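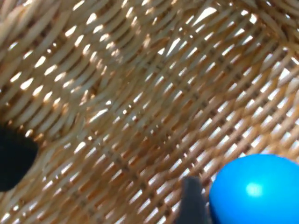
Simari wrote:
I would not soak the cane for 60 minutes like the shop told you. For thin cane I do 8 minutes in warm water and then I wrap it in a towel. If it stays too long in the water it gets fuzzy, and after drying you will see every hair.

Karim Srour wrote:
Thank you Simari. I should explain better my situation. I want to repair a bread basket which my aunt left me, and three strands are broken near the bottom. I already bought new cane from Najjar, the natural one, but it is much lighter than the old one. My question is about the soaking and also about the color. Do I stain the new cane before weaving or after?

clostik200 wrote:
After. Always after. Stained cane loses its color when you make it wet again, and your fingers will be brown for a week.

Jhair Chávez wrote:
I don't agree with this. If you stain after, the stain goes also on the old strands next to it and you get a dark spot bigger than the repair. I use strong black tea, I soak the cane directly in the tea, and when it is soft I weave it. So it is one step and the color is already there. For bread it is also better than a stain from a can.

clostik200 wrote:
Tea is okay for paper. On cane it is very weak, and if the piece has still the shiny skin it takes almost nothing.

Jhair Chávez wrote:
On the shiny side yes, it takes less. But Karim didn't say which cane he has. Karim, is it flat with one shiny side, or round and dull everywhere?

Karim Srour wrote:
Round and dull. The label says only "natural, 200 g" and a number, 3572, which I think is for their stock.

Jhair Chávez wrote:
Then it is the inner part and it will drink the tea very well. Try first on a short piece and let it dry until morning, because wet it looks always darker.

Simari wrote:
For the round one, forget my 8 minutes, that was for the flat thin one. Give it up to 30 and bend it around your finger. If it cracks, put it back. And please don't pull out the broken strands completely. Cut them behind an upright and lay the new end next to the old one, so they overlap behind at least two uprights.

Justambridge wrote:
Can I ask something here? Is it really worth to repair? A basket like this costs nothing at the market.

Karim Srour wrote:
It was on her table every day when I was a child, so for me yes.

Justambridge wrote:
Understood, I didn't want to be rude. Then I would leave the color alone. The light will make it darker in one or two years.

clostik200 wrote:
On this I agree with Justambridge. Mine I repaired in July, near a window, and the difference is already smaller.

Karim Srour wrote:
I tried the tea on two short pieces last night. One is too orange, the other (less time) is quite near to the old color. I will do the bottom with this one and leave the rim for later, there is also a loose part there but it holds for now. Simari, the overlap goes inside or outside of the basket?

Simari wrote:
Inside, and trim the ends only when everything is dry.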